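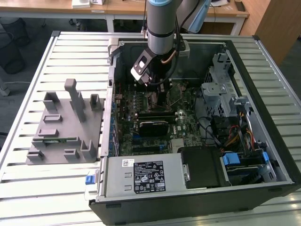 Zorica Petek opened her Prillitz Business Checking account in March and wrote to us that the monthly statement was the first one she could read without calling the branch. She also asked for a clearer list of fees, so the current one is set out on this page.

Prillitz Business Checking
Offered by Ovard Savings Bank, Clorka and Dimitrov offices

The account is meant for small businesses, partnerships and sole owners who write checks, take card payments and make a few cash deposits each month. It does not earn interest. If your business keeps larger balances, ask about Prillitz Business Savings, which can be linked for overdraft transfers.

Account details
Minimum opening deposit: $65
Monthly service fee: $13
Monthly fee waived with: average daily balance of $1,500, or a linked business loan
Items included each month: 212
Each item after that: 15 cents
Overdraft transfer from savings: no charge
Paper statement: $2 per month
Online statement: no charge

Items are checks paid, checks deposited, deposits, and electronic debits and credits. Debit card purchases are not counted. The item count starts over on the first day of each statement cycle.

Fees shown are effective Monday, April 1, 2019. Accounts opened before then keep their former fees until the end of the current statement cycle.

What to bring
Sole owners need a government-issued photo ID, a Social Security number and the business name registration, if there is one. Partnerships, corporations and LLCs need their formation papers, tax ID number and a resolution naming the people allowed to sign. Every signer must come in with ID. They do not have to come on the same day, but checks cannot be ordered until all signature cards are complete.

Online banking and bill pay are set up when the account is opened. Mobile deposit is available after 30 days.

Questions about business accounts go to Rok Janevski at the Dimitrov office. Appointments can be made at either office during lobby hours.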